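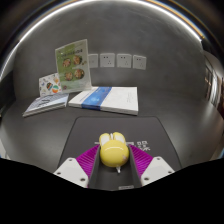 Yellow mouse with ear-shaped buttons, on a dark grey mouse pad.

Arkodo news reader: four weeks with the paid version

I read much foreign news for my work, mostly about rivers, borders and water agreements, and I wanted one place for all of it. Arkodo collects reports from news agencies and state broadcasters and puts the different versions of one story side by side. I have used it every day on a computer since the end of September.

The best part is the corrections list. When a broadcaster changes or withdraws a report, Arkodo keeps the old text and marks the new one in a second colour. In my first week it showed me 38 changed reports, and 4 of them were on subjects I follow. Before, I would have missed every one.

The search is good but slow. It accepts names in several spellings, and this helps a lot with ministers and places written in other alphabets. A search across one month can take 30 seconds, and you cannot do anything else while you wait.
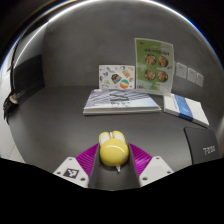 The same mouse, on a dark grey tabletop.

I am less happy with the translations. Short agency reports read well. Long speeches do not – twice the word for "may" became "will", and in a text about a treaty that is a serious mistake. Always open the original.

Saved articles are limited to 3000, also for people who pay. I compared it with Cuvton, which I used before. Cuvton has no such limit and is faster, but it shows only the latest version of each report, so I will not go back.

A telephone version is promised for November. I will keep my subscription until then and look again at the translations.

Reviewed for Grevbridge, 26 October 2021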